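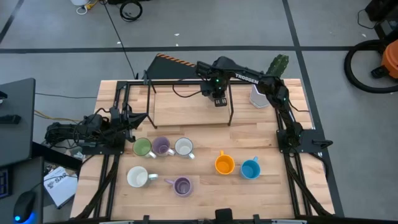

1/ Mugs: sorting, storage and stain removal

Mugs out on the bench for sorting. Two loose rows, handles every which way. The thread covers handle direction, shelf spacing, colour allocation and how to get tea off a glaze. Long, and of interest to people who share a kitchen.

2/ Background. The Sumbridge kitchen has one open mug shelf. Usable width is 620 mm, depth is 164 mm. It was put up before anyone had picked the mugs, so the mugs have to suit the shelf.

3/ Dimensions, measured with calipers on one plain white mug: body 82 mm across at the rim, 114 mm from the far side of the body to the outside of the handle. The handle therefore adds 32 mm. Most of the storage problem is in that 32 mm.

4/ Handles pointing sideways, all the same direction: each mug takes 114 mm of shelf. Five fit, using 570 mm, with 50 mm left over that is no use for anything except teaspoons.

5/ Handles pointing straight out to the front: each mug takes 82 mm. Seven fit, using 574 mm, with 46 mm spread between them as finger room. Depth needed is 114 mm, well inside the 164 mm.

6/ Handles at 45 degrees: call it 98 mm per mug with no overlap. Six fit in 588 mm. You can tuck each handle in front of its neighbour and get a seventh in, but then lifting one out tends to knock the next one. I tried it for a fortnight and went back.

7/ So the rule is handles to the front. Dwynwen Parri objects that they catch sleeves. They do, if the shelf is at elbow height. Ours is above the kettle and the complaint has not come up again since the shelf was raised in April.

8/ A common mistake is to store them rim down to keep dust out. On a sealed shelf this traps moisture under the rim and you get a stale smell by the next morning. Rim up if they are used daily. Rim down on a slatted rack only.

9/ Colour. The set on the bench has light green, lavender, white, orange and light blue. The green one has a white handle, and one of the white ones has a greyish handle. There is more than one white and more than one lavender, and that matters for the next bit.

10/ Allocation only works if a colour identifies one mug. Orange, green and light blue can be assigned to a person. Lavender can't, and neither can white unless everyone agrees to look at the handle. They won't.

11/ What we do: single colours go to regular users, duplicates are the visitor pool. Norbert Tichý has orange. Omolara Akande has green. Light blue is currently unassigned and I would like it to stay that way until somebody asks.

12/ Lavender and light blue are closer than you'd think under a warm bulb. If you're buying for a dim kitchen, don't put both in the assigned group. We had two mix-ups before I changed the bulb to a cooler one. None after.

13/ Weight. Three of the plain ones came to 1,051 g on the kitchen scale, so 350 g each to the nearest gram. Seven on the shelf is a bit under 2.5 kg. Any bracket will take that. The plaster anchors are the part to worry about, particularly if the last person drilled oversize.

14/ Stacking. Don't, unless the base has a step that sits inside the rim below. A straight-sided mug on another straight-sided mug is resting glaze on glaze with nothing to locate it. If you're short on space, hooks under the shelf are better.

15/ Hooks, since someone will ask. Allow 114 mm between hooks if the mugs hang side-on to each other. Closer and they touch when one swings. Check the inside of the handle too - a thick hook won't go through a small loop, and forcing it chips the glaze on the inside curve where you don't see it.

16/ Tea stains. Bicarbonate of soda, enough water to make a paste, soft cloth, one minute of rubbing. Rinse twice. It does the inside wall easily. The corner where the wall meets the base takes a second go with an old toothbrush.

17/ Grey lines inside the mug are usually not cracks. They're metal left behind by a teaspoon. Bicarb is slow on these. Use a cream cleaner meant for cooktops and rinse it very well. If the line is still there and you can feel it with a fingernail, treat it as a crack and retire the mug.

18/ Checks before a mug goes back in service. Run a thumb round the rim. Look at both points where the handle joins the body. Tap it with a knuckle: a clear note is fine, a dull one is suspicious. Fill it with water, leave it on a paper towel overnight, look for a ring in the morning.

19/ On bench surfaces. Light wooden butcher block is pleasant to sort mugs on because it's quieter than stone. It does mark. An unglazed foot ring will scratch an oiled top if you slide the mug, so lift it. White rings from hot mugs often come out with a bit of oil and patience. Black rings are generally water meeting iron and need sanding.

20/ Sorting order I use: damaged ones out first, then duplicates together, then singles. Turn the handles last, once they're on the shelf. Turning them on the bench is wasted effort as they all get picked up again.

21/ Replacements. Buy two spares of the plain white at the same time as the set and put them somewhere people don't look. Makers change a glaze without changing the name. Emília Bartoš ordered a second lavender from Mercado a year after her first and the two were visibly different side by side.

22/ Labels. I tried a paint pen on the base, baked on per the instructions. Legible for a few months of dishwasher cycles, then it wasn't. Engraving works but leaves a rough patch that marks the shelf. Colour has lasted better than either.

23/ Dishwasher position, briefly. Top rack, tilted, handle to the downhill side so water doesn't sit in the base recess. Keep rims from touching. Most of our chips have been rim to rim in the dishwasher, with very few from drops.

24/ Correction to 6: Wayne Sawatzky points out that the 98 mm assumes a handle 14 mm wide. With a wider strap handle you'd be over 100 mm and the sixth mug gets tight. Measure your own.

25/ Still to do: a strip of cork along the front of the shelf, and a decision on light blue. Two requests have come in while I was typing this.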